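Hellwig Simulation Cell – Progress Report to Ivham
November 18, 2018
Prepared by Peninah Mabula

Work this period went into the setup of the simulated kitchen cell. The arm's base was moved 80 mm back from the counter after the elbow link kept touching the drawer pulls on low approaches. Joint limits were re-entered by Mutua Ondieki and checked against the Staletine controller file. Two were wrong.
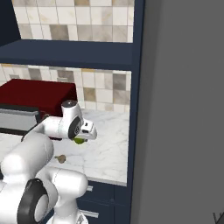

Finger friction was the other open item. At the old value, small rounded objects slipped during the lift. With the revised contact settings, 29 lifts were run and the object was held to the end in all but two. Both failures began with the fingers closing off center – the wrist offset is still being corrected.

Physics step time remains at 2 ms. Rehema Mwaipopo will repeat the lifts in December with the new offset. No change to the budget is requested.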